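The Card Evening at Varnness

When I moved to Varnness from Budapest, I had a good job, a warm flat and no person to eat supper with. I was 46 years old. At this age you do not make friends in the way children do it, by standing near each other with a ball. You must be introduced, and for this you must already know somebody.

The town is not unfriendly. People say good morning on the harbour road, and they mean it. But the doors close early, especially in winter, and behind each door there is a family which has enough of its own business. For the first four months I talked mostly to the woman at the bakery, and our subject was bread.

Then Gergely Dobos, a colleague from the shipping office, asked if I could play cards. I said yes, which was almost true. My grandfather taught me ulti in his kitchen, with a Hungarian deck so old that the acorns had turned grey. I had not touched a card in twenty years.

Gergely's evening had begun with two players, himself and Sándor Pálfi, who repairs boat engines. They played in Sándor's kitchen until his wife asked for her kitchen back. After this they went from house to house, and at each house one or two more people joined. By the time I came, there were enough of us for two tables, and the game was mostly poker, because it is the one game everybody had seen in films.

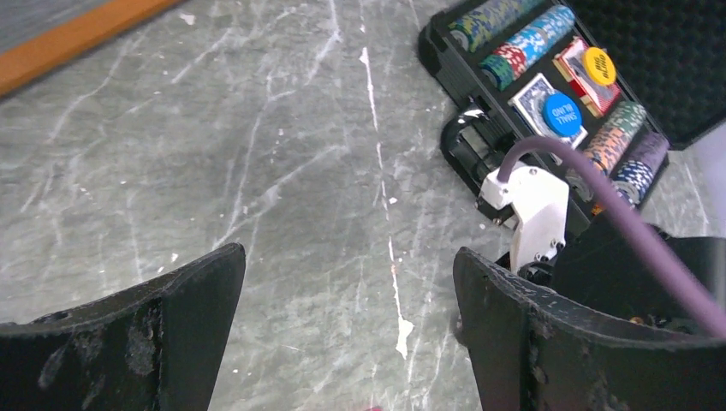 Chips in their case. Small stakes, long evenings.

I should say that we do not play for real money. Each person puts a small coin in a jar for the coffee, and the chips are worth nothing outside the room. Visitors are sometimes disappointed by this. Khôi Võ, who came to Varnness to teach mathematics, told me he found it a relief. In his student years he had seen friends lose the rent in one night, and he did not want to sit at such a table again. He counts the odds very fast and still loses, as he cannot keep his face quiet when he has good cards.

What surprised me was how little we talk about the game. A hand is dealt, somebody looks at it, and then he says that his daughter has stopped answering the telephone. The others look at their cards also. I think this is the secret of it — you have something in your hands, and you are not obliged to look at anyone. In a café, two people face each other and the silence becomes heavy after some seconds. At a card table the silence belongs to the game.

Anikó Halász, who joined in the same winter as me, spent many years as a district nurse in Pesow. She used to visit 295 households, and she says that in most of them the television was the only voice until she rang the bell. Her patients would make tea before she had taken off her coat. Some of them asked her to check the blood pressure twice. She tried to start a lunch table at the surgery, but few came. To go to a lunch for lonely people, you must first say that you are lonely. To play cards, you need to say only that you like cards.

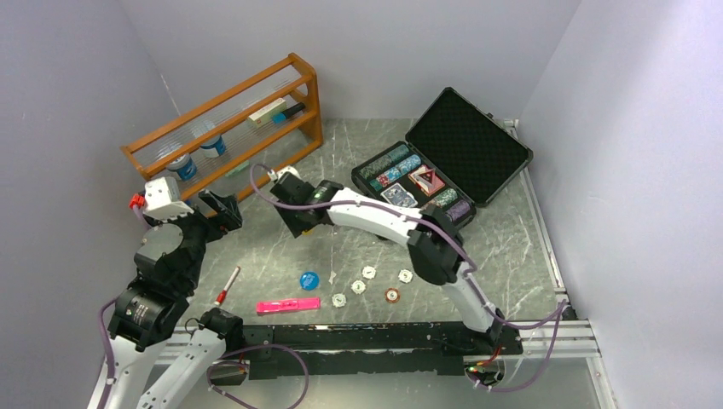 Wooden rack, small jars with blue labels.

The idea has travelled a little. Dela Tsikata played with us for one year before her work took her to Skerkville, a place of 508 inhabitants and one shop. She put a notice in the shop window in July, when everybody is outdoors until late, and she got no answer. In November she put the same notice again, and there were people waiting at her gate before she had found the chairs. They play whist there. The older ones will not hear of poker.

I visited her last spring and lost badly to a retired postman. He explained to me each of my mistakes, slowly and with great pleasure, and then he walked me to the bus with his torch.

In Varnness we still meet at seven. Erdős, Sándor's dog, sleeps under the second table and must be stepped over. Last month a young man came who had been in town for only nine days. He said he was not good at cards, and Gergely moved his chair to make a place.

Contact the editors | © All rights reserved | Back to top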